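Thread time. A bunch of you asked if the machines are ready to do our chores yet, at home and at work. I spend my days around belts and bins and my evenings around dishes, so I have opinions. Grab a coffee.

1/ Short version: the floor, yes. The dishes, kind of. Everything else, ask me again in a few years.

2/ The floor first. We've had a Peno at home for two years now and I love the thing. It eats a sock every other week and it once spent a whole afternoon under the couch, but the kitchen gets swept daily and I haven't touched a broom since spring.

3/ What it can't do is pick up the sock. It can find the sock! It can get wrapped up in the sock! But lifting one limp thing off the ground and putting it in a hamper is a different machine, and I've yet to see that one for sale at a price I'd pay.

4/ Now work. I do small parts sorting at Nivby. Returned electrical stuff mostly — switches, push buttons, terminal blocks, lamp holders. It all comes back in one big mixed tote and somebody has to look at each piece and decide which bin it goes in.

5/ On a good shift I get through 1,513 pieces. That was my best ever and my wrists let me know it. 1,000 is more like a normal one.

6/ We've had two vendors in to pitch us on automating it. Prurkurau came first. Nice slides. Their demo was identical white boxes, all facing the same way, evenly spaced. Very fast. I asked what happens if a box is upside down and they said we'd "discuss that in phase two."

7/ Tymoshchuk came later and I liked them more because they asked for our junk. We shipped them 220 parts straight out of the tote, dirt and all, and they ran those on their own line and sent us the numbers.

8/ It sorted most of them right. The misses were almost all the same kind of problem: part lying in a weird position, so the side that tells you what it is was facing the wrong way. A person flips it over without thinking. The arm put it in the "don't know" bin.

9/ And you know what, a "don't know" bin is fine by me! I'd much rather get a bin of puzzlers than a bin of confident mistakes. The first one takes me an hour. The second one goes out to a customer.

10/ Speed was the sore spot. They got 700 an hour on the boxes-and-cartons stuff and way, way less on the odd shapes. They were upfront about that, which I appreciated.

11/ People in the replies always go "but I saw a video where it folds a shirt." Me too! Watch how long the shirt takes. Then check whether the video is sped up. Then think about how many shirts you own.

12/ Same with loading a dishwasher. My plates are easy. My kid's water bottle has a straw, a lid, a rubber ring and a little flap, and I can barely get that apart with two good thumbs.

13/ I think that's why shops will get there before kitchens do. At work you can fix the lighting, put everything on a belt, send it through one piece at a time and keep the background plain. Try that with my kitchen counter.

14/ Someone asked what a "weird position" even looks like. Take a mushroom-head push button. Standing up it's a big bright cap and you'd know it from across the room. Tip it on its side and the cap slides half behind that boxy black body, and now your easy part is mostly a dark block.

15/ Grabbing it is its own puzzle. Go for the cap or go for the block? I go for the block, every time, and I could not tell you when I decided that. Ask three people on my line and you'll get three answers — all of them work.

16/ So am I worried about my job? A little less than last August, when I hadn't seen any of this up close. My guess is the arm gets the boring two thirds and I get the puzzlers, and I'd take that deal tomorrow if the pay stays put.

17/ Am I still doing my own dishes? Yes. Tonight, in fact. There's a pan soaking that I've been ignoring since lunch.

18/ Okay, last one. One of those push buttons lying on its side on a green belt, yellow head toward the back. Tell me where you'd grab it. I'll read replies after the pan.
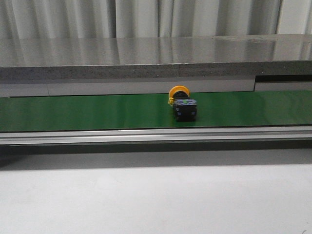 3 min read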